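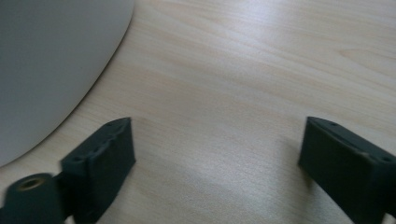 November, collection notebook, entry started after lunch

Picking up where I left off this morning. The plan for the day was to get through the round-object set for the Lukumay model, and I did most of it, though I spent longer than I wanted fussing over how to begin each take. I'm writing that part down while it's fresh in my head, both for myself and for whoever sits at this table next.

The target is 100 good takes of approach, grasp, lift, move and put down. I'm keeping them in batches of 5 so that when something goes wrong I only have to throw out a handful and don't lose the whole afternoon (I learned that one the hard way with the cups, and I'm still a little sore about it). Between batches I put the hand tool down, shake out my wrist, and look at the last batch at half speed before I do anything else. It feels slow, but I like it, and it's a good moment to drink some coffee.

Starting pose. I've been opening the fingers all the way before I press record and leaving them wide until I'm well over the table. In the older Wevton takes we were sloppy about this, and a lot of them begin with the fingers half closed, so the model learned to drift in with its hand half shut and then bump whatever it was supposed to pick up. Quite a sad thing to watch! So, from now on: wide open, a breath, then record, then move. If you forget the breath you'll start moving too soon, and we lose the first bit of the approach when the clips get trimmed.

Glare. The overhead light lands right in the middle of the pale table and turns a big patch of the wood whitish. I went back and forth on this for a good while. One way is to put a cloth down and be rid of it, and the other is to leave it alone and let the model get used to it, seeing that the kitchen counters at Naltiswood are going to be at least this shiny. I've decided to leave it for this set and do a second set with the blinds half down. Please don't move the lamp in the meantime, even if it bothers you. I'd like the two sets to differ in one thing only.

Speed. I'm still too quick coming in. Going over the morning's takes, the fingers come out soft in quite a few of them, and with dark fingers against light wood the edges ought to be the easiest thing in the whole clip to find. I've been trying to count slowly to myself on the way down. It helps for the first three or so takes in a batch and then I speed up again without noticing, so perhaps a metronome would be worth a try. There's one in the Dritico tool box, I think, underneath the calipers.

Pale things on pale wood. This one is on my mind more than the rest. The contrast at the rim is low, and when the object is mostly out of view at the start of a take, a big pale curve in the corner is all the model has to go on. My feeling is that we want plenty of those starts. A person reaching across a table very often begins with the thing only half in sight, and if every take opens with the object nicely centered, we'll end up with a model that only works when life is tidy. I'm aiming to have every other take in a batch open that way, and I'll mark them "edge start" in the log so we can pull them out and compare later.

Rejects so far: 2. In one I closed the fingers before I'd reached the rim, and in the other I bumped the table leg with my knee and everything shifted. Both are marked in the log and I've left the files where they are, in case somebody wants bad takes for the filter.

Still to do:
Check the screws on both fingers before the next batch. Snug, please, but don't lean on them.
Wipe down the table. My sleeve has been all over it.
Copy the morning batches over to the Lukumay drive and run the tracking check.
Rename the folder I called "round_new_new". I know, I know.
Ask at Naltiswood whether their counters are matte or polished.

3:40 pm. Tracking check is running, one bar at a time. Going to find that metronome.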